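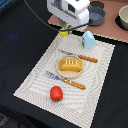
Caring for woven placemats and table linen

Guidance for users of the shared dining room

This page sets out how placemats, runners and cloths issued by the Prindano household store should be cleaned, dried and put away. It applies to all woven items, whether they are made from coated yarn, cotton or paper cord. Felt and cork mats are covered on a separate page.

Before you begin

Check the label on the underside. Items from the Leka range are made from coated yarn and may be washed by hand. Items from the Olletti range are cotton and may go in the machine. Where the label is missing, treat the item as paper cord and do not soak it.

You will need:
A soft brush, such as a clean nail brush
Mild washing-up liquid
Two cotton cloths, one of them kept dry
A flat surface large enough to lay the mat out in full

Daily cleaning

Shake the mat over a sink or outdoors. Crumbs caught in the weave should be brushed out along the direction of the yarn. Brushing across it pushes them deeper and, over time, lifts the threads.

Wipe both sides with a damp cloth. The underside is often forgotten, and grit left there will scratch a polished table and wear thin patches in a tablecloth. Dry the mat with the second cloth before it goes back on the table. A damp mat left on a dark cotton cloth may pick up dye along its edges, and this kind of mark is very hard to remove from pale yarn.

Washing a coated mat by hand

1. Fill a basin with lukewarm water and add a small amount of washing-up liquid.
2. Lay the mat in the water and leave it for 10 minutes. Do not fold it to make it fit. If the basin is too small, use the bath.
3. Brush lightly on both sides, paying attention to the border, where grease tends to collect.
4. Rinse in clean water until no foam is left.
5. Press the mat between two towels. Wringing will bend the yarn and the bend will stay.
6. Dry flat, away from radiators and direct sun.

Washing cotton mats and cloths

Machine wash at the temperature given on the label, with similar colours. Black and navy cloths must be washed alone for the first three washes. Take items out as soon as the cycle ends and pull them gently into shape while they are damp. Iron on the reverse side only.

Removing stains

Oil and butter: cover with cornflour, leave overnight, brush off, then wash as above.

Tea and coffee: blot, then dab with a solution of one part white vinegar to two parts water. Test a corner first.

Candle wax: allow it to harden, lift away what you can with a blunt knife, and take the rest up by placing kitchen paper over the mark and pressing with a cool iron. This method is for cotton only – coated yarn will melt.

Red wine: blot at once and rinse with cold water. Salt is not advised on woven mats, as the grains lodge in the weave.

Laying the table

Mats should be put out when the table is otherwise ready, and a clean, dry plate placed in the middle of each. Hot dishes straight from the oven need a board or trivet beneath them. Coated yarn softens under strong heat, and the ring left behind is permanent.

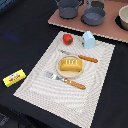
Sille Bech writes that the advice on hot dishes should be firmer, as two of the mats in her building were spoiled by casserole lids set down "only for a moment". She asks that lids be named along with pans. We accept the point: lids, baking trays and teapots should all be treated as hot dishes.

Storage

Coated and paper cord mats are stored flat, in piles of no more than 10, with the heaviest at the bottom. Place a sheet of plain paper between dark and light items. Cotton cloths may be folded in three or rolled. Rolled cloths keep fewer creases and are preferred for the longer tables.

The cupboard should be dry and aired from time to time. If mats smell stale after storage, leave them out flat in a well-aired room for a day. Do not use scented sprays, which leave a film that attracts dust.

Curled corners

Lay the mat face down, cover it with a slightly damp cloth and weigh down the corners with books overnight. Coated mats may need a second night.

Replacement

Mats with broken threads, melted patches or loose borders should be handed in at the store and not trimmed at home. Requests for new items are dealt with by Vratislav Kováčik. The next full stock check takes place in June, and items on long loan should be returned before then – clean, dry and unfolded.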